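Ticket: desktop tower does not start after cleaning
Status: Solved, waiting for return of spare parts
Opened by: Noemí Pacheco, front office Zimgate
Handled by: Wilma Boersma, hardware bench
Priority: normal

Report from user

Good morning. My computer does not start since Saturday. The fans turn for a few seconds, then it goes quiet, then the fans turn again. The screen stays black and says there is no signal. I tried another screen cable and another wall socket. On Friday afternoon it was still good, only a bit slow and noisy. I need the invoice folder that is on the second drive, please do not erase anything.
Noemí

Opened on the bench, side panel off, processor out of its socket:
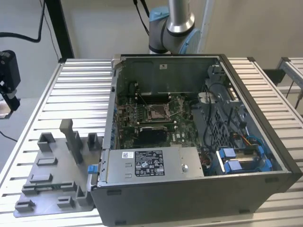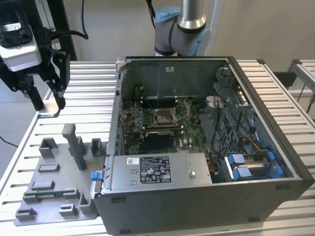
Step 1. Questions to the user

I asked Noemí if somebody moved the computer. She answered that Aurelio Zamudio cleaned under all the desks on Saturday morning and that he lifted the tower on a chair for this. I called Aurelio. He was very polite and said he did not drop it, but he put it down "a little hard" when his phone rang. I write this here only for the diagnosis, it is not a complaint about him.

Step 2. Power

Disconnected both drives first, so that the data is safe whatever happens. Then I tested the power supply with the tester. All voltages are in the normal range. I also held it under load for 12 minutes with the old test board and it stayed stable. The power supply is not the cause. I left it mounted in the case.

Step 3. Memory

Took out all memory modules and started without them. I expected the beep code for missing memory, but there was no beep, just the same restart. Then one module, first slot: same. Same module, other slots: same. I put our known good module from the Prakwood box: same. So the memory is probably innocent. Modules are in the antistatic bag with the ticket number on it, please do not mix them with the Prakwood ones.

Step 4. Processor and socket

Removed the cooler and its fan. The paste was dry like old chalk and it covered only half of the processor. Lifted the lever, opened the bracket and took the processor out. I looked at the socket with the magnifier and a lamp from the side, because a bent pin is easier to see in low light. I did not find a bent pin. There was a small crumb of old paste near one corner of the socket. I removed it with the soft brush and did not use any liquid.

Please, colleagues: when the socket is open, nobody puts screws or tools above it. The cover cap for this socket is in the drawer of Jaqueline Zavala, second from the top.

Step 5. Processor test

Put the processor in the test machine (the Murakami one). It starts without problem and shows the right model. I let it run for one hour at full work and there was no error. Processor is good.

Step 6. Together again

New paste, processor back, cooler back, one memory module, no drives. It started at the first try. Then I added the other modules one by one, with a start after each. All are recognised.

I cannot say with full certainty if it was the crumb or a bad contact of the processor after the hard landing. Both were corrected in the same moment, so I can't separate them any more. Next time I would reseat first without cleaning, to know it better.

Step 7. Drives

Connected the drives again. The second drive is the one of 500 GB with the invoices. I made a copy before anything else. The folder has 1,095 files and all of them open in the copy. The health check of this drive shows 16 reallocated sectors. It is not an emergency, but I would replace it before December.

Comment from Jaqueline Zavala

Thank you Wilma. Do we have a replacement drive, or must I order it? The supplier Rultetis has a long delivery at the moment.

Comment from Wilma Boersma

Please order one, the same size is enough. The copy stays on our server until the new drive is inside. I also ask for a new tube of paste, ours is nearly empty.

Comment from Noemí Pacheco

It works and it is much more quiet than before! I opened three old invoices and all is there. Aurelio says sorry and asks if he should stop cleaning under the desks.

Comment from Wilma Boersma

He can continue, but the tower should be shut down and unplugged before he lifts it. I will send him a short mail. Side panel is closed with both screws. The ticket stays open until the Prakwood module is back in its box and the new drive has arrived.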